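Search this site Enter keyword Go

Ernamen Community Library Newsletter
Print this page | E-mail this page to a friend

Changes to Borrowing and Renewals Begin in April

The Ernamen Community Library will introduce revised borrowing rules at the start of April. The new rules apply to all cardholders at the main building on Skultus Street and at the Jia Road branch. Cards already in use remain valid and do not need to be exchanged.

The standard loan period for books will be extended from two weeks to three. Most items may be renewed 2 times, either at the desk, by telephone, or through the online catalog. An item that another reader has reserved cannot be renewed, and the catalog will show the date by which it must be returned. Magazines and films will continue to be lent for one week.

Adult cardholders may have up to 100 items on loan at one time, including audiobooks and sheet music. The limit for children's cards is being raised to 13, following requests from parents and from several teachers at the elementary school. Parents who wish to set a lower limit on a child's card may do so by completing a short form at either desk.

Overdue charges on children's books will end entirely. Charges on adult books will remain at 10 cents a day and will stop once they reach the replacement price of the item. Charges recorded before April will stay on the account, but cardholders who find them difficult to pay are asked to speak with Cuiping Ren, Head of Circulation, who can arrange payment in smaller amounts.

Reserved items will be kept on the hold shelf for seven days. At the main building the hold shelf has moved from behind the circulation desk to the wall beside the reading room, where readers may collect their own items and check them out. Reservation slips are filed by the last four digits of the card number.
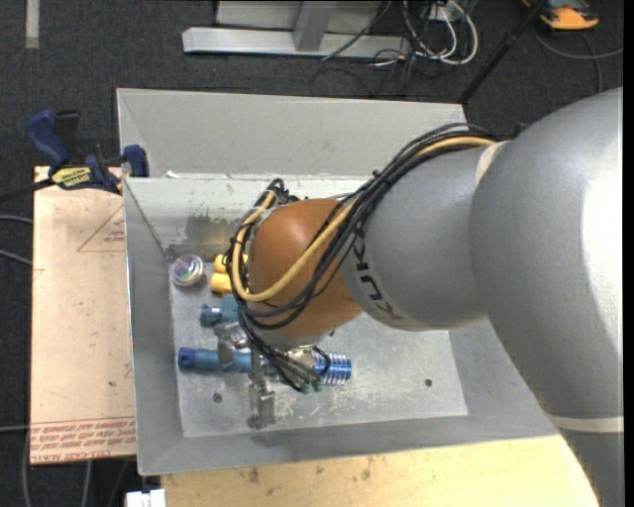
May I return a book to a different branch from the one where I borrowed it?

Books borrowed at either location may be returned at the other, and they will be removed from your account on the day they are checked in. Items from the local history collection are the only exception and must go back to the desk at Skultus Street.

Interlibrary loans will continue under the existing agreement with the Vokier library system. Requests are sent each Friday, and readers are notified by telephone or e-mail when an item is ready. The lending library sets the due date for these items, and our staff are unable to change it. Renewal requests should be made at least three days before the item is due.

The local history collection will be available by appointment on weekday mornings. Readers who plan to consult the parish registers or the bound newspapers should state which years they need when they call. Photocopies may be made by staff where the condition of the volume permits.

The revised rules were prepared by Chunhua Qian, Library Director, after a review of comments left at both desks over the winter. The longer loan period was the most frequent request, followed by a simpler way of collecting reserved items. Several readers also asked for later evening hours. Opening hours are set in the annual budget, and those comments have been passed to the Library Board for its next meeting.

Printed copies of the full rules are available at both desks in regular and large print. Cardholders who have moved or changed their telephone number are requested to update their details before the end of the month, so that reservation notices reach them.

Print this page | E-mail this page to a friend

Reader Comments (4)

Marge T.
Three weeks is a great improvement. I could never finish the long ones in two.

oldmillreader
Does the seven days on the hold shelf include days the library is closed?

Library Circulation Desk
Closed days are not counted. The last day for collection is printed on your slip.

P. Dunleavy
Please reconsider the evening hours. Those of us who work in Vokier cannot get back before the doors are locked.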